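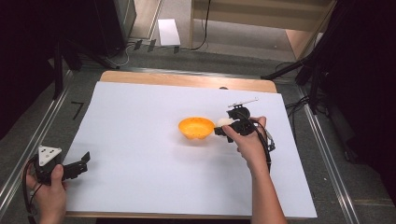 Figure 7. Orange bowl and small white ball on white paper over a light wooden board.

3.2 Shadow Softness and Judged Contact

Observers rely on the shadow beneath an object to decide whether it rests on a surface or floats above it. Earlier work from the Tilholm group used rendered disks, which leave out the weak, uneven shading found on real tabletops. A shallow bowl on white paper gives a faint gray shadow of this kind (Figure 7).

We collected 3174 judgments from 115 adults at the Cluston site. Each person viewed printed photographs of household dishes under a desk lamp and marked whether the dish touched the surface. Trials with missing marks or a viewing time under one second were removed, leaving 2616 for analysis.

Judgments of contact fell as the shadow edge was moved away from the base of the dish. Edge blur had a smaller effect – it mattered mainly for dark dishes, where the rim was hard to separate from the shadow. Paper color had no reliable effect once contrast was matched. Left-handed and right-handed observers did not differ. Lamp height was fixed throughout, so the results do not extend to overhead room lighting.

Bùi, February

Recent items
Gloss and Apparent Weight in Glazed Bowls
The Furkari Set of Tabletop Shadows
Edge Blur Under Two Lamps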